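Hebden: bags, tabletops and other pale surfaces
README, version 2
Last proper tidy: 6 October 2018

Hello! If you've just unpacked the Hebden folder and are wondering why so much of it is grey, you're in the right place. I'm Kirsty Lockwood and I look after the list. It started as my own notes on the things you find in showrooms and display spaces (tables, panels, walls, carrier bags) and it grew a bit when Deividas Šimkus joined in and started sending me his.

What's in it

There are 2101 rows in the main file, one per object or surface, and each row has 5 columns: what the thing is, what it's made of if we're sure, its colour, its finish, and a notes box where I ramble. The notes box is the bit people tell me they like, so I've stopped trimming it.

Most rows are flat things, with a good helping of paper carrier bags, a smaller pile of handles and trims, and a handful of lamps and indicator lights that I couldn't bring myself to leave out. A tiny green light on a milky grey background is a lovely thing and I will not be argued with.
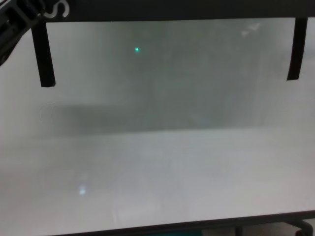

Lights get their own row only when they're a clear point of colour. If it's a reflection, it goes in the notes of whatever it's reflecting off. Deividas and I went back and forth over this for most of November, because he wanted reflections as separate rows, and I could see his point, but the file would have doubled in size and I'd have had to name them all!

Finish words

Please stick to these if you add anything:

frosted: you can tell light gets into it but you can't make out much beyond
sheen: smooth, a soft shine, lights show up on it as streaks or patches
matte: no shine worth mentioning
mixed: last resort, and do say why in the notes

"Glossy" was in version 1 and it's gone. Imogen Whiteley used it for anything she could see a lamp in, I used it for anything I could see my own face in, and we ended up with the same tabletop listed both ways. All the old glossy rows are now sheen or mixed.

Materials

Leave the box blank if you don't know. I mean it. A pale sheet with a greenish edge could be glass or it could be acrylic, and unless you've had a chance to knock on it you should write "glass or acrylic" and move on with your day. Same with walls: a couple of thin vertical lines might be joints between panels or just grooves, so "lines, vertical" is plenty.

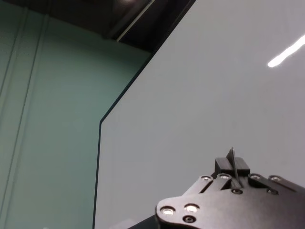 Colour gets the same treatment. We have teal-green, green, grey-white, off-white, pale grey and black, and then a long tail of one-offs from the early days (I found a "porridge" in there last time I looked, and I'm fairly sure it was mine). Pick the nearest of the main ones. If the colour shifts across a surface, put down the colour of the biggest area and mention the rest in the notes. Ceilings are almost always down as black or dark grey, and I wouldn't read too much into that.

Bags

There are 230 bag rows, and they're the part I'm proudest of. For a bag I'd like the body colour, the type of handle (flat, twisted, rope or ribbon), whether it's lying down or standing, and any lettering you can read. Copy the lettering just as it's printed, capitals and all, and in its own script. If you can't see the end of a word, stop where it stops. Please don't finish it off from memory, even if you know perfectly well what it says. Natalie Kershaw checked the Chinese lettering for us and was very patient about my copying.

Bags with a picture on the front get one extra line in the notes saying what the picture is of. Keep it short: "flowers", "a building", "humanoid robot, dark grey".

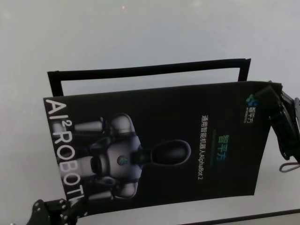 Direction is the other thing to watch with bags. Top and bottom mean the bag's own top and bottom, so the top is the handle end however it happens to be lying. Before version 2 we were using whichever way was up for the person writing it down, and you can imagine the state of that. I think I've fixed them all. If you find a bag with its handle at the bottom, drop me a line.

Things I know are wrong

The Emby rows have the colour and finish columns swapped. I keep meaning to sort it.
Some tabletops are listed as panels and the other way round, mostly where only the surface had been noted and no legs.
The Clekel rows have hardly any notes at all (sorry, I was tired).

Using it

Help yourself. Thaddeus Villanueva has been using the finish words for his Provesura paint list and says they work fine on doors too, so feel free to borrow those separately. If you change rows, keep the old value in the notes with your initials next to it. New rows go at the bottom, and please leave the sorting to me.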